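Zillari cell, setup and upkeep notes

Covers the dual-arm cell used for bin-to-shelf handling trials. Maintainer: Fenna Desmet. Hand calibration: Sem Van Wijk. 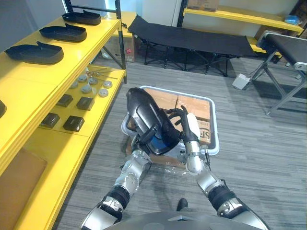
Re-zero both arms after any hand change. Run the Votard routine at 25 percent speed with the bin in its working position, beside the yellow shelving. The left hand closes on the lower edge of a black molded part, thumb across the surface; use that grip for the thumb offset. Store the result under the hand's serial number.

Check the wrist bolts every 50 hours and the forearm cable runs every 300. Replace a cable if the jacket is nicked. Spare joint seals come from Wuyts.
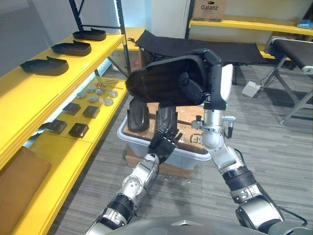 p. 2

After a collision stop, release the gripper by hand before clearing the fault. The right gripper can hold a part level above the white bin, so support the part first. The log keeps the last joint positions until power is cut; copy it off before restarting.

Known issue: left wrist drift after a cold start. Open with Crescencio Moya.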